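Kapitel 7
Flächengebilde im Haushalt: Konstruktion, Gebrauch und Pflege

7.1 Einführung

Textile Flächengebilde werden nach der Art ihrer Herstellung in Gewebe, Maschenwaren und Vliesstoffe eingeteilt. Für die Haushaltstextilien im engeren Sinn, also Bettwäsche, Tagesdecken, Tischwäsche und Vorhänge, sind Gewebe nach wie vor die wichtigste Gruppe. Sie entstehen durch rechtwinklige Verkreuzung zweier Fadensysteme, der in Längsrichtung gespannten Kette und des quer eingetragenen Schusses. Bindungsart, Fadendichte und Garnfeinheit bestimmen gemeinsam Griff, Festigkeit und Luftdurchlässigkeit der Ware.

Das vorliegende Kapitel setzt die Kenntnis der Faserstoffe aus Kapitel 3 voraus. Behandelt werden zunächst die Grundbindungen (7.2), anschließend Färbung und Druck (7.3) sowie das Verhalten bei Wäsche und Trocknung (7.4). Die Prüfverfahren sind in Abschnitt 7.5 zusammengestellt.

Bei der Flächenmusterung ist zwischen gewebten und gedruckten Dessins zu unterscheiden. Gewebte Muster, etwa im Jacquarddamast, beruhen auf dem Wechsel der Bindung oder der Fadenfarbe und sind in der Regel auf beiden Warenseiten zu erkennen. Gedruckte Muster werden nachträglich auf die vorbehandelte Rohware aufgebracht. Florale Rapporte mit Ranken und Blüten auf hellem Grund gehören hier seit Langem zum Standardrepertoire. Die Rapporthöhe richtet sich beim Rotationsdruck nach dem Umfang der Schablone.

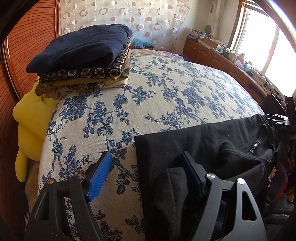 Die Farbechtheit eines Drucks hängt von der Farbstoffklasse und der Fixierung ab. Reaktivfarbstoffe gehen mit der Cellulose eine kovalente Bindung ein und erreichen gute Waschechtheiten, sofern das Hydrolysat vollständig ausgewaschen wird. Pigmente haften dagegen nur über einen Binderfilm, der den Griff versteift und bei Reibung abgetragen werden kann. Dunkel gefärbte Stücke, insbesondere schwarze, sind wegen der hohen Farbstoffkonzentration anfälliger für Abrieb und Anbluten. Sie werden getrennt von heller Ware gewaschen.

Adams (Sizwe Adams, Arbeitsheft Gewebeprüfung, Februar 2020) schlägt vor, die Reibechtheit trocken und nass jeweils an 2 Proben je Warenseite zu bestimmen. Das Verfahren wird in Abschnitt 7.5 übernommen. Als Übungsware dient dort der Baumwollkretonne Meltero, Artikel 3411, dessen Scheuerfestigkeit der Hersteller Zovbridge mit nahezu 2000 Touren angibt.

Begriffe zu diesem Kapitel

Kette: Fadensystem in Längsrichtung des Gewebes.
Schuss: quer zur Kette eingetragenes Fadensystem.
Rapport: kleinste sich wiederholende Einheit einer Bindung oder eines Musters.
Anbluten: Übertragung von Farbstoff auf benachbarte Ware im nassen Zustand.

7.2 Grundbindungen

Alle Gewebebindungen lassen sich auf Leinwand-, Köper- und Atlasbindung zurückführen. Die Leinwandbindung weist die engste Verkreuzung auf; jeder Kettfaden liegt abwechselnd über und unter einem Schussfaden.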